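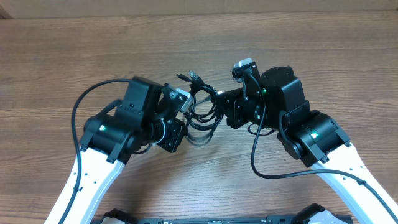 Both arms on the cable pile. Green LEDs all lit, my favorite thing to see first thing in the day.

Cable cell update! We've been setting up this two-arm station at Varnbridge since January and it's finally at the stage where I want to talk about it nonstop. So, a thread on looking after it.

Start with the arms' own cables. Each one leaves the wrist in a big open loop and follows the white link down to the base. I used to run mine tight because it looked tidy. Don't! The wrist needs slack to turn, and a tight run pulls on the plug every single move.

Ragnvald Wallin taught me to drive each joint to both ends of its travel by hand before clipping anything down. Takes me 7 minutes an arm and I love it, you really get to know the machine.

Next up, wrist cameras. If one gets nudged during a finger swap, redo the calibration for that side. I skipped it once and spent a whole afternoon blaming the software (sorry, Édgar Cárdenas, your code was fine).

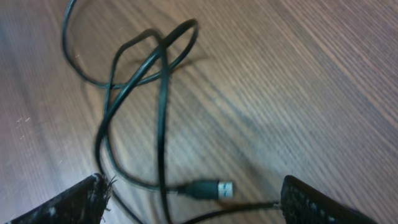

Wrist cam view, USB plug between the fingers. Check out the fuzz on the tip of the left one.

Fingertips are what I look at most. Frayed strands like those go on my swap list, because a ragged tip can snag a thin cable. The bumpy grip texture on the right one is what I want to see, nice regular dots.

Our rule is a fingertip check every 320 picks. Wipe with a dry cloth, look at the edges, run an open and close, log it. I keep 2 spare pairs in the Prukham drawer and reorder when I open the last one.

After a swap I re-zero the gripper with nothing in it, then try one plug at low speed before letting both arms go at the pile again.

Next job is the base bolts, and I have a new torque driver for it. Yes, I'm excited about a torque driver. More when that's done!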